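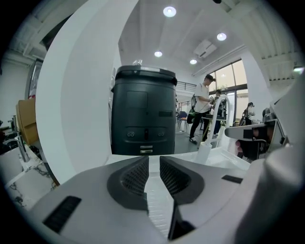

I have been thinking about sinks far more than is healthy. It started in April, when the tap in our old kitchen gave up on me halfway through a pan of potatoes, and it has not really stopped since. My husband now leaves the room if I say the word "spout".

For anyone new round these parts, we're in Esthorpe, in a terrace with a kitchen the shape of a shoebox, and we have been meaning to do something about it for 5 years. The worktop by the window has swollen up like a wet biscuit, the drawer under the kettle only opens if you lift it first, and the sink is a scratched steel thing with a drainer that slopes the wrong way, so everything you leave on it drips gently onto the floor. I've put up with all of it. But the tap was the end!

So I've been looking at white ones. White sink, white worktop, white tap, the lot. I know, I know. My sister said "what about tea?" before I'd even got to the end of the sentence, and she has a point, we get through an awful lot of tea in this house (and turmeric, which is worse). But I do love how calm it looks when the basin and the counter are the same colour and the tap just rises up out of it in one big curve. A gooseneck, they're called. I had been calling it a swan one in the shops and everybody was very polite about it.

The tall curve is the bit I'm completely sold on. I want to get the stockpot under it. At the moment I fill the stockpot with a measuring jug, one jug after another, standing there like I'm bailing out a boat. Kamlesh Agarwal, who fitted my mum's kitchen over in Zornville and came round on Tuesday to measure up ours, says to be careful about going too tall with a shallow basin or you'll be wearing half of it. He made me turn our old tap on full and stand in front of it in my nice cardigan. Lesson learned.

He also talked me through chrome, at some length. Chrome is what he'd have in his own house, with a single lever you can knock on with your elbow when your hands are covered in dough. And I do see it. Chrome with a grey-veined white marble is lovely, it looks like a hotel bathroom in the best way, and I stood and stroked a bit of that marble at Chauhan for so long that the lad on the desk came over to ask if I was all right. Then I saw the price and was less all right. There's also the lemon juice problem. We squeeze lemons on everything and marble hates it, so unless I'm going to follow the children round with a cloth, marble is out. Probably. I've still got the sample on the windowsill.

What I keep coming back to, though, is what goes next to the sink once it's in. Everyone shows you these beautiful bare counters and I don't know a single person who lives like that. Ours has a washing-up bowl, a bottle of green stuff, two sponges in different stages of decline and a plant. And I've taken a real fancy to having something black in the middle of all that white. One big plain matte black thing, a tall cylinder sort of shape, so the eye has somewhere to go. My husband says you can't choose an appliance for its silhouette. I think you can, and people do it all the time and pretend they read the reviews.

Matte black shows every floury fingerprint, mind you. We had a black kettle from Urkow for a while and I spent more time wiping it than drinking out of it.

Anyway, the sums. The tap I like is £38 more than the chrome version of the very same tap, just for being white, which I find a bit cheeky. Kamlesh can do the whole job in 2 days if the pipes behave, and more than 2 if they're anything like the ones under the bath. I've told him to assume they're like the ones under the bath.

I've not ordered yet. I've got a cut-out of the basin taped to the old worktop so I can see how much space I'd have left for chopping, and I've been pretending to wash up in it, which I'd rather you didn't repeat to my mother-in-law. It needs to go a bit further left, I think, so the big board still fits between it and the cooker.

If you've got a white tap, do let me know in the comments how it's wearing, especially if you've got hard water like us. And if anyone knows how to get turmeric out of a white sink, please tell me before I ring him back.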